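The Company Town at Divholm

The first count of Divholm that anyone can rely on was taken in February, when the river was frozen and the log drivers were still in camp. It gave 219 people. Most were mill hands and their families, and nearly all of them lived in houses that belonged to the Hoxha Lumber Company.

The company's rent ledger tells us more than the census does. The census taker spelled names as he heard them and left the birthplace column blank for two whole streets. The ledger clerk wrote down who lived in each house, who boarded with them, what they owed and what was taken out of their pay. When a man left town, his page was ruled off in red ink. When he died, his widow's name was written over his, and the rent went on.

Vesna Softić has spent seven winters copying the ledgers by hand. Her great-grandmother kept a boardinghouse on Miteo Street, and Softić began with that one page. "I wanted to know how many men she cooked for," she says. "The answer changes every month. In spring it drops to two, and then the drive comes down and she has men sleeping on the porch." 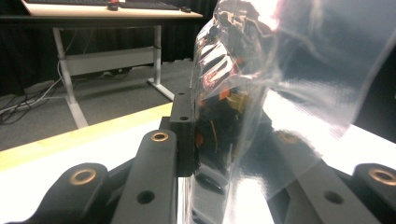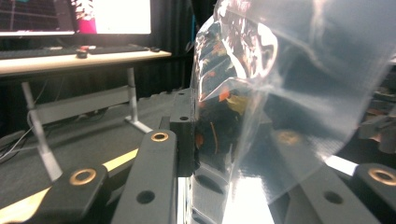 The boarders came from farther away than local memory allows. Older accounts say the mill was built by men from Maine and Michigan, and the foremen were. The green chain, where wet boards were pulled and sorted, was worked mainly by Albanians, Croats and Finns. They paid the same rent as the foremen for smaller houses at the low end of town, where the spring water came in under the floors.

Page 3001 is the last in the final ledger. It lists a family of six on the upper road, paid up through the end of the month. The mill had already stopped sawing by then. The company sold the houses for the lumber in them, and several were taken apart and rebuilt in the next valley. Softić has found two that are still lived in. One has its Divholm house number painted on the back of a closet door.

The townsite itself went to a ranching outfit called Vivadura, which ran cattle there and pulled down the store and the school. The millpond was drained and is now a hay meadow. The church bell went to the Methodists downriver, who still ring it, and the boiler was cut up for scrap. The road in is passable in dry weather, but it ends at a locked gate, and visitors need permission from the ranch to walk up to the cemetery.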